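3. Materials and methods

3.1 Selection of surfaces

The study dealt with the visibility of food soil on kitchen worktops, and with the effect of surface pattern on how thoroughly people clean. Earlier work in our group (Brunner and Sutter, in preparation) had treated worktops as plain fields of one colour, and the results transferred poorly to the kitchens in which most people cook. A plain light surface shows a tea stain at once. On a surface with several tones and a network of lines, the same stain may fall within the range of the pattern and be passed over.

Surfaces were grouped by two properties: the spread of lightness across the pattern, and the size of its largest repeating feature. Both were taken from flat colour scans made under even lighting. Lightness spread was expressed as the standard deviation of the lightness values after the scan had been reduced to a common resolution. Feature size was taken as the width at which blurring the scan removed half of that deviation. The two values were only weakly related, which allowed them to be varied separately in the main trial.

Six patterns were kept: plain white, plain grey, fine speckle, coarse speckle, soft cloud, and cloud with veins. All panels were supplied by Binosano from a single production run, with the same matt finish, so that differences in gloss would not be confused with differences in pattern. Panels with visible scratches or pressing faults were returned. The remaining panels were stored flat in the test kitchen at Dundley and wiped with distilled water the evening before use.

The veined pattern needs a short comment. In natural stone, veins vary in width and direction and rarely run in parallel. Printed imitations tend to keep the branching but even out the width. For our purpose the branching matters more than the width, as a thin line that divides and changes direction is easily taken for a dried splash or a hair, and the reverse error is just as likely. Marbling of the general type meant here, with thin, pale, jagged veins over a mottled ground of taupe, grey and brown, is shown in Figure 1, a computer rendering that also includes a white bowl. The rendering was not used as a test stimulus.
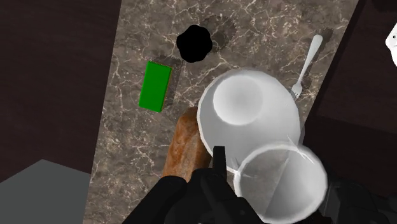 Figure 1. Rendered countertop with branching cream veins.

3.2 Soils

Four soils were used: black tea, diluted tomato paste, whole milk and sunflower oil. They were chosen to cover a range of colour and drying behaviour. Tea dries to a thin brown ring with a darker outer edge. Tomato dries to an uneven film and is the most easily seen of the four on nearly all surfaces. Milk leaves a pale deposit which can be seen on dark grounds and is close to invisible on white. Oil does not dry within the time of the trial and is seen mainly by its reflection.

Each soil was applied by pipette in drops of fixed volume from a fixed height. Drop positions were drawn at random from a grid, with the outermost row and column left out to avoid edge effects. The same layout was used for all panels within a session and changed between sessions. After application the panels were left uncovered in still air until the tea and milk drops no longer took up colour from a paper strip pressed against them.

Soil mixtures were made fresh for each session. The tomato paste was sieved before dilution, as a pilot had shown that seeds and skin fragments were found by touch even when they could not be seen, and this raised the detection rate for reasons unrelated to the pattern.

3.3 Participants

Participants were recruited through notices in two public libraries and a local newspaper. They were adults who said that they cleaned their own kitchen at least once a week. People who worked in catering or commercial cleaning were not admitted. All took a short test of visual acuity and a colour vision test before the first session, with glasses or contact lenses if they normally wore them. Those who failed either test were thanked and paid, and their data were not collected.

No participant was told that the surface pattern was of interest. The notice described the study as a comparison of cleaning cloths, and the same cloth was in fact handed out in every session. The true purpose was explained at the end, and participants were given the chance to withdraw their results.

3.4 Procedure

Each participant cleaned eight panels, one at a time, at a standing height set to the level of the elbow. The six patterns were each shown once, and two of them, chosen at random, were shown a second time to give a measure of consistency. The order was balanced across participants. The instruction was to wipe the surface until it was clean enough to prepare food on, and to say so when this point was reached. No time limit was given.

Lighting came from a diffuse ceiling panel set to 300 lux at the worktop, a level chosen to match an ordinary domestic kitchen in the evening. A second condition, run with half of the participants, used 1000 lux. The colour temperature was the same in both. Daylight was excluded by blinds.

The cloth was dampened with a measured amount of water and replaced after each panel. Participants were free to fold or turn it as they wished. They were asked not to scrape with a fingernail, though we did not stop those who did so, and the panels concerned were marked in the record.

3.5 Measurement of residue

Remaining soil was measured by two methods. For tea, tomato and milk, a small amount of a fluorescent tracer had been added to the mixture, and the panel was scanned under ultraviolet light before and after cleaning. Residue was given as the share of the initial signal that remained, summed over all drop positions. For oil, to which the tracer could not be added evenly, the panel was wiped with a weighed solvent pad and the pad weighed again after evaporation.

The tracer was checked for visibility under room lighting by means of a forced-choice test with people who took no further part. Their answers did not differ from guessing for any of the three soils. A separate check was made for uptake of the tracer by the panels themselves. Uptake was small on all patterns and slightly higher on the two speckled ones, for which we applied the correction described by Hayashi for porous laminates.

3.6 Analysis

Residue was analysed with a mixed model, with pattern, soil and lighting as fixed effects and participant as a random effect. Values were log-transformed, as the raw data had a long upper tail produced by drops that had been missed entirely. Missed drops were also analysed as a separate yes or no outcome, a drop being counted as missed when more than nine tenths of its signal remained. Cleaning time was entered as a covariate in a second version of the model, in order to tell apart two possible effects of pattern: that people stop sooner, and that they wipe in the wrong places.

Sessions interrupted by a fault in the scanner were repeated with fresh panels where the participant was willing to return. The scanner was recalibrated against a ceramic standard at the start of each day. One batch of panels, delivered from the Bredau warehouse in June, differed slightly in ground colour from the rest and was used only for training the assistants.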